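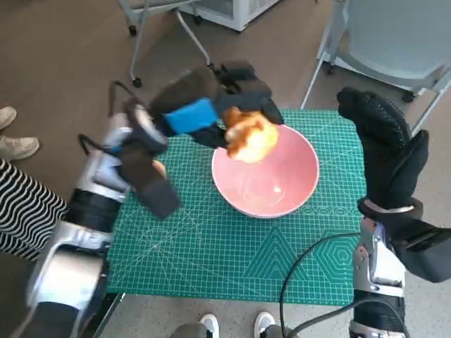

**Figure 2.** The two-arm station during a food-handling trial, with the left gripper holding a bread-like item at the rim of a pink bowl.

### 4.2 What the arms did not cost

Our original equipment plan had one line for the robot and one for "misc." The robot line held up well. Misc. went on to become the largest category in the budget, and Ntombi Mofokeng, who kept the spreadsheet, eventually split it into 10 separate tabs.

Consumables were the first surprise. Gloves, foam pads, and cutting mats (a green one is in use in Fig. 2) are cheap enough that we never planned for them and used up fast enough that we should have. By September we had placed 50 orders under the department's small-purchase limit, a form of thrift that took more staff time than the goods were worth. Bowls gave us no trouble. Bread was charged to catering until catering asked.

Cables were worse. The quote from Dremiteck covered the arms and the mounts, but replacement leads were sold singly and shipped from a different warehouse, with a minimum charge. We now hold two spares for each arm and book them as capital, over Settimio D'Amico's written objection.

Table 3 compares the planned and actual spend across 1013 logged trials. Dividing the overrun by the number of trials gives a cost per handled item that compares poorly with a decent bakery. For groups planning a similar purchase, we suggest pricing the first year of small parts before signing for the arms, and asking the vendor for the lead list in writing. Service contracts are covered in Section 4.3.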